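Bin picking without a rulebook: what 3000 grasps taught the Tremden group

If you've walked past the Tremden lab since September, you've probably heard the arm going late into the evening. Sadia Mirani and Ifeanyi Oyelaran have been running the longest set of picking trials our group has ever done, and the results are in, and they're good!

Some background for newer readers. Picking one object out of a bin of mixed stuff is an old problem. A common approach is to give the robot a model of every object it might meet, then match what the camera sees to the models. That works well in a factory where every part is the same. It falls apart when you drop in a toy, a roll of tape and something see-through, and none of them are in the library.

Sadia's method, which the group calls Haruna, skips the library. The network looks at a picture of the bin and a proposed motion of the gripper, and scores how likely that motion is to end in a good grasp. The arm tries the best one, looks again, and scores a fresh batch. It does this over and over on the way down, so if a bottle rolls or a first guess was off by a finger's width, the arm can correct before it closes.

The part that got us excited is how little hand labeling went into it. The arm labels its own tries. After each grasp it lifts, compares the bin before and after, and marks the try as a hit or a miss. Ifeanyi wrote the checking code over the summer and then spent weeks chasing the odd wrong label (clear objects were the worst, as anyone who has worked with depth cameras will guess).

The full run came to 3000 grasps. Of those, 721 were misses, and Sadia kept every one. She trained one version on the hits plus a small share of the misses, and another on everything. The second version was plainly better on objects it had never met, especially long thin ones and anything lying against a wall of the bin. We had argued about this for months over lunch, so it was great fun to see it settled by the arm itself.

We then held a final test with 100 new objects, collected from desks, kitchens and one very generous toy box belonging to Titilayo Akinola's kids. The earlier system, Avness, was run on the same objects in the same starting layouts. Haruna cleared more of them and needed fewer second tries. It also did something we hadn't planned for: when two things were touching, it would sometimes nudge one aside and then go for the other. Nothing in the training rewards pushing directly. Chukwuemeka Adebisi thinks it comes from the repeated looking, where a failed close still moves things and the next look is easier. He's setting up a separate test to find out.

Plenty is still rough. Flat things on the floor of the bin are hard, and so is anything soft that folds when the fingers touch it. The arm is also slow, with most of the time going to scoring motions. Amarachi Tamuno has a smaller network that gives nearly the same scores on old data, and it goes on the arm next.

The write-up is being finished now, and the grasp records will be shared with our partners at Mendemel first, then more widely once the file format stops changing. If you'd like to try the checking code on your own setup, write to Ifeanyi. He'd love to have people break it. 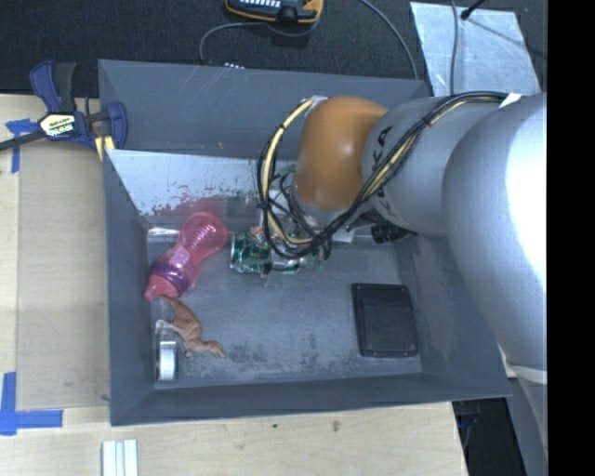

Why keep the failed grasps in the training data?

The network has to learn which motions to turn down as well as which to pick. With few misses to learn from, it gives high scores to motions that only look right, and it does worse on objects it hasn't met before.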